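Ticket: Gripper width reads closed while fingers are open (left unit)
Project: Levatora fruit handling, kitchen set
Status: Closed
Opened by: Viola Bellini
Assigned to: Noemi Donati

Viola Bellini, 09:40
Checked the morning upload before sending it on to Relton for training. 37 of the 292 episodes have a bad width value for the left gripper. It drops to zero part way through and stays there until the episode ends. The right gripper looks fine in all of them. Video is fine too. Can we save these or do they need recording again?

Noemi Donati, 10:15
Please don't delete anything yet. Are the bad ones all from the same task?

Viola Bellini, 10:22
All fruit on a plate. The cup and cloth tasks from the same session are clean. Same operator, same pair of grippers, same firmware.

Noemi Donati, 11:05
Went through ten of the bad episodes. The width goes wrong when the left gripper is turned on its side to come in low over the plate. Held upright it reads properly.
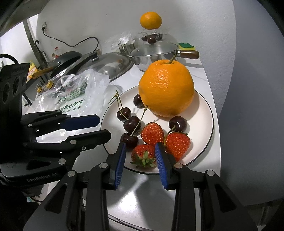
I can get the same thing on the bench by rolling the left unit past 54 degrees with the fingers half open. Swapped the left and right units over and the fault moved with the unit, so it isn't the hand or the software. Opened it up. The plug on the width encoder was not fully seated and the cable was pulling on it when the unit rolled.

Noemi Donati, 13:30
Pushed the plug home and put a tie on the cable to take the strain. Did 100 open and close cycles at different angles, no dropouts. Also added a check to the recorder - if the width stays at exactly zero for more than two seconds while the unit is moving, it beeps and marks the episode.

Viola Bellini, 14:10
Thanks. What about the 37?

Noemi Donati, 14:25
Leave them out of the training set. We could work the width out from the video, but soft fruit is where the width matters most and I would not trust it for the cherries. Move them to the Bouzid folder with the tag "width_bad" and record new ones.

Viola Bellini, 16:50
Moved and tagged. 37 new episodes recorded with the repaired unit, no beeps. Plots look right on all of them. Sent to Relton. Nurnport has the same model of gripper, so I have asked them to check their plugs.

Closed by Noemi Donati, 17:05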